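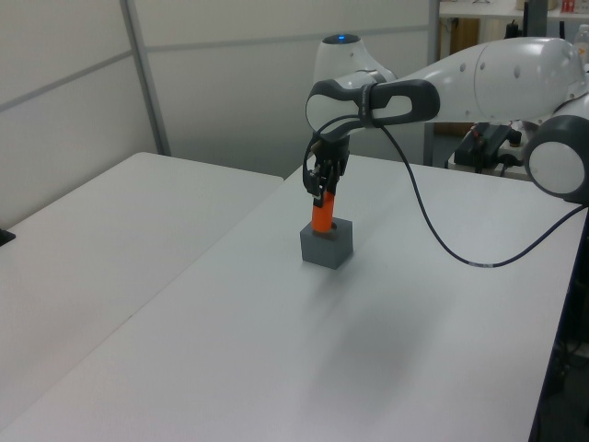
Peg and block: notes on the Tuvard fit pair

The Tuvard pair has been on the parts list since March and has drawn more mail than anything else on it. Most of the questions concern fit, storage and the surface under the block. The notes below replace the one-page sheet that went out with the first batch. Please recycle the old sheet, which gave the part numbers in the wrong order.

The pair consists of an orange cylinder and a gray cube with a circular hole in its top face. It is listed as item 863 in the Fomatden catalog. The cylinder is called the peg in all paperwork and the cube is called the block. "Pin" and "socket" appear on some older labels and refer to the same parts.

Fit

The peg is a sliding fit in the block. It should go down under light hand pressure and come out the same way, without twisting. If it has to be turned to free it, clean both parts before reporting a fault. Dust from the storage tray is the usual cause, and a dry cloth is enough. Do not oil the hole. Oil holds grit against the wall and the fit gets tighter over the following weeks, which has already happened to 2 pairs at the Khúc workshop.

Wear shows first at the rim of the hole and at the lower edge of the peg. Run a fingertip around each before use. A raised burr can be taken off with fine abrasive paper held flat. Work around the rim in one direction and stop as soon as the burr is gone. Sanding inside the hole changes the fit and the block should then be retired.

Pegs and blocks are matched at issue. The number on the storage bag applies to both, and mixing them across bags makes any fit record worthless. Letay Lemma keeps the issue list and will rematch parts that have been separated, provided both are sent in together.

Surface
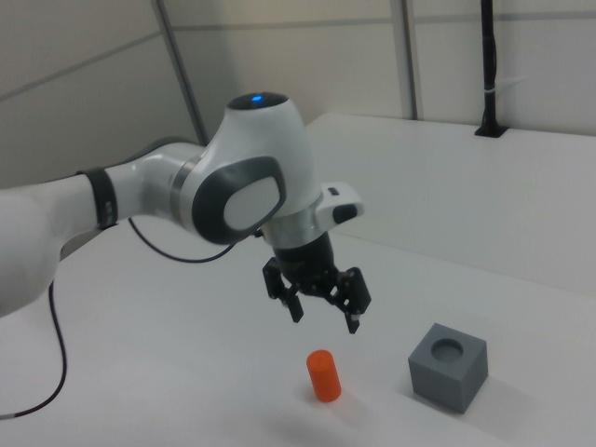

Fit checks are sensitive to whatever the block is standing on. A sheet of paper, a crumb or the edge of a mat will tilt it slightly, and the hole tilts with it. The block then appears tight on one side and slack on the other, and the fault gets written up against the wrong part. Use a bare tabletop. A matte white one is preferred, as an orange peg and a gray block both stand out clearly against it, and the shadow each part casts is a quick guide to where the light is coming from. Light arriving from one side leaves the far wall of the hole readable and the near wall dark, so rotate the block a quarter turn at a time when inspecting it.

Stand the peg upright next to the block before starting, with enough space between them to take hold of either part without touching the other. A peg laid on its side will roll on any table that is not level - and very few are. Where two tables are pushed together, keep both parts on the same one and away from the seam. Heights often differ a little from table to table, and a block placed across the joint will rock.

Any cable that crosses the table should have enough slack to lie clear of the parts. A light tug is enough to knock over a standing peg.

Recording

Each check takes one line on the fit card: bag number, initials, result. The permitted results are free, light, tight and stuck. Comments go on the back. Four consecutive "tight" entries mean that the pair comes out of use and goes back to Letay with its card. A single "stuck" entry has the same effect. Leave the peg in the block if it will not come out, and do not try to drive it through from the other side.

Cards hold 7 lines a side on the new stock. The old cards remain valid until they run out.

Storage

Store the parts separated, in their own bag, with the hole of the block facing down. Pairs left assembled over long periods tend to come back with marks on the peg at the level of the rim. Brondau trays take the bags without folding and fit the existing shelves. Keep them away from radiators and out of direct sun.

Replacement bags and cards can be ordered on the usual form. Orders received by 23rd September go out with the next parts shipment.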